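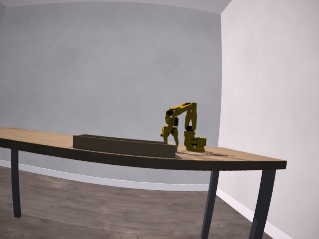
Page 9

Husden Parish Rainfall Records – data card

Daily rainfall totals in millimeters, typed up from the Husden and Farkau station ledgers. There are 3833 rows, one per station per day, in a single CSV file.

Columns: station, date, total_mm, remark. A blank total means the ledger page was missing or unreadable. Trace amounts are entered as 0.0 with "tr" in the remark column.

The Farkau gauge was moved uphill in February 2000 – do not join the two series without a correction. Readings from Erkmont are kept in a separate file with 786 rows.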